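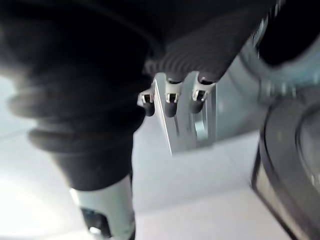 4.2 Replay attacks on voice unlock

We tested the Seltia and Follex door locks with recorded passphrases from 60 speakers. Each recording was played from a phone held near the microphone. Seltia opened for nine of them. Follex opened for nearly 116 of its own trials, which used longer phrases and repeated attempts — the lock sets no limit on retries. Urban and Ďurica saw the same gap in the Havlíček model.

Figure 4. Gray fabric in rounded folds, with a darker fold to its right.

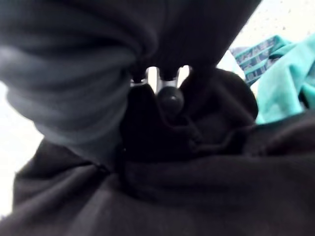 4.3 Effect of background noise

Music lowered the success rate on both locks. Speech from a second person had less effect, and six speakers were accepted at every noise level.
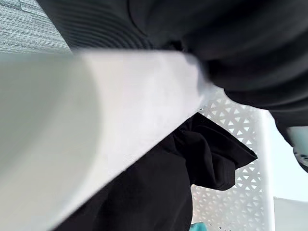 Raising the match threshold blocked these six but also locked out some enrolled users. We kept the factory setting for the Zonen tests in Section 5.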